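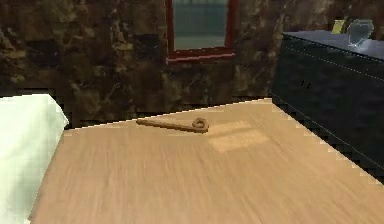

Small crook-shaped piece on the tabletop

Career changers > Starting over > Did anyone else go back to being a junior?

areeba_naqvi
Six weeks into my new job at Oveck and I had to tell someone who'd get it. I ran a team at Trusent for years, and now I'm the trainee who asks where the forms are kept. I love it! My supervisor is 20 years younger than me and explains things better than any manager I've had. The pay is a drop (£900 a month less, so yes, we've had some long talks at home) but I come back with energy, which hadn't happened since I was in my twenties.

Anyway, who else has gone back to the bottom rung? What surprised you?

mellport_mo
Congratulations! I did this in February, from office work to training as a dental nurse. The thing that surprised me was how tired I was from being new. Lovely work, but I was in bed by nine for the whole first month.

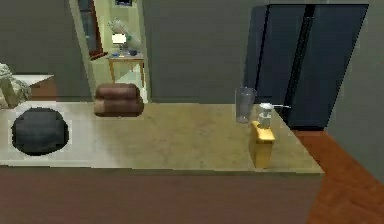 Pale counter with the sink at the left end

žydrūnas_l
Glad it's going well, Areeba, but I'd be careful telling everyone to do it. £900 a month is a lot of money. I stepped down two grades to join Yilma and three years later I'm still two grades down. I like the people, I like the work — but "you'll soon climb back up" was rubbish in my case.

areeba_naqvi
Fair point, and I wasn't telling everyone to do it. We'd paid off the car and my partner's hours went up. Without that I'd have stayed put. Did you ask Yilma about moving up before you signed?

žydrūnas_l
I asked and got a nice smile. Ask for it in writing, that's my advice.

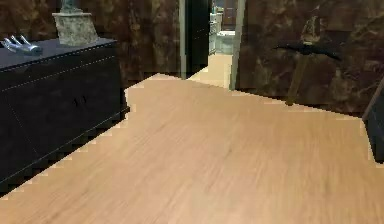
hattersfield
I disagree a bit with the "in writing" thing. Mine was in writing and the whole department got reorganised anyway. What helped me was a notebook. Every new thing I learned went in it, with the date, and when my review came round I had pages of the stuff to talk about. Got my first step up off the back of that!

mellport_mo
Stealing the notebook idea. Do you do it every day?

hattersfield
Most days, on the bus. Two or three lines. Some days it just says "printer".

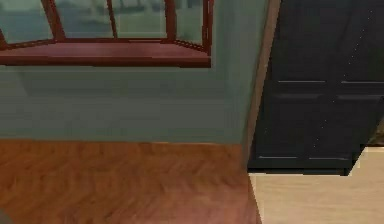 žydrūnas_l
All right, the notebook is a good idea. I've got a review coming up myself, so I'll start one tonight and see if I can remember anything from the last year.

areeba_naqvi
Do it! And please come back and say how the review goes. I've got my first proper assessment at 3 o'clock tomorrow and the handbook is 362 pages long, so if anyone has tips on reading dry stuff quickly I'm all ears. I'm up to the bit on record keeping and I've got a big pot of tea.

Areeba

mellport_mo
Read the summaries at the end of each chapter first, then go back for the parts that make no sense. Good luck!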